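Drerkano cell, back on it after lunch. The arm had done 3,000 cycles since I last went over it properly, so I gave it the afternoon – cables first, then the fingers. I'm still not in love with how the leads loop round the wrist, but Kuzmenko sent longer ones and they'll do for now.

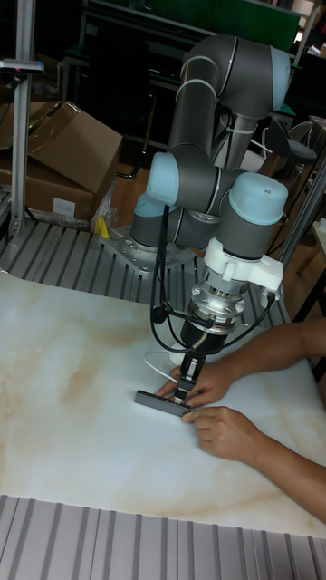

Gripper, bar and a pair of hands:
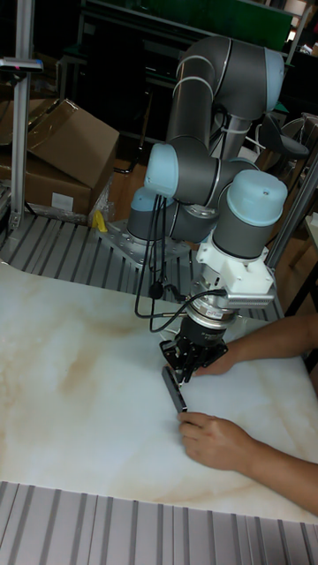
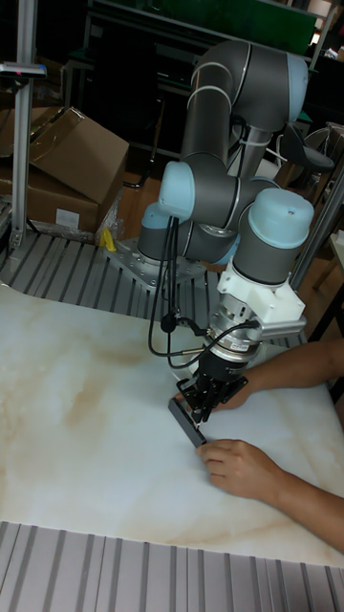
How often should the finger screws be checked? Every 30 hours of running, and again after any change of fingers.

Wrote that in the Famgate log, page 152, and ordered 2 spare pads. Base bolts tomorrow, before the kettle goes on!

Search this diary
Go

Recent entries
Dondbridge and back
New pads, old bracket
Cable ties again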